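Home Stories Archive Submit Contact
Fiction / Short
14 shares 3 comments

The Grarnach Entry

The rules for the Becerra Cup ran to two pages. Ekua Abugri had read them on the bus in January and again in the school workshop, and the line she kept returning to was in the second section: each team shall submit over 300 demonstrations of a household task, recorded by hand, in a home.

Rornton High had entered the year before with a line follower and placed last. This year the club had a Nurent controller, a used arm, and a name for the project, Grarnach, which had come off the side of a packing crate. The arm stayed bolted to its bench. The demonstrations had to come from somewhere else, and Ekua had a bedroom with a door that closed.

She set the procedure down in a notebook. Open the jaws. Approach the blanket from the near side. Close until the fleece bulges. Lift, turn, lay down, release. Reset the blanket and start the next file. A run took less than a minute if the grip held and longer if it slipped. Slips were kept, with an S beside the number.

By the second evening her wrist ached along the outside. She changed hands and found that the left produced slower, straighter paths. She wrote that down too. Her mother came to the door, looked at the bed, and asked whether the laundry was part of it. Ekua said it was not. Her mother left it where it was. 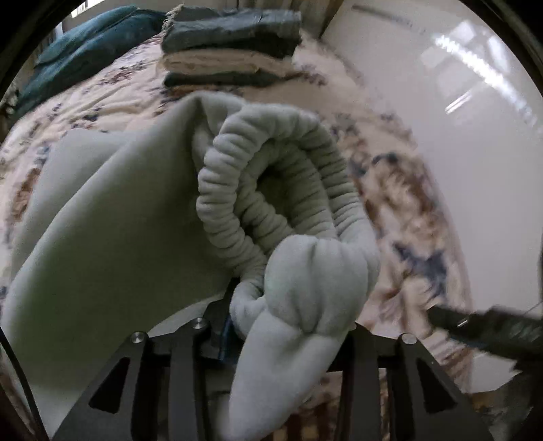 Why did the club record the task by hand before running the arm? The controller learned its motions from recorded examples, and without them it had nothing to repeat.

Run 132 was the first one she replayed at half speed. The fabric had gathered in the jaws a little before she believed she had closed them. She checked the time stamps against the jaw angle and found an offset, small and constant. It was in every file. She spent the night writing a correction, ran it over the whole folder, and went to bed at four with the notebook under her arm.

The correction held. On the bench the arm picked up a towel, turned it, and put it down slightly crooked. Then it did it again, crooked by the same amount.

The notice reached the workshop on Mar 20, 2020. The Cup was postponed and the building would close at the end of the day. Ekua copied the folder to a drive, labeled it, and powered down the controller - fans first, then the supply, as the manual asked.

At home she opened the notebook to a clean page, wrote the next run number at the top, and shook out the blanket.

Previous story Next story Back to top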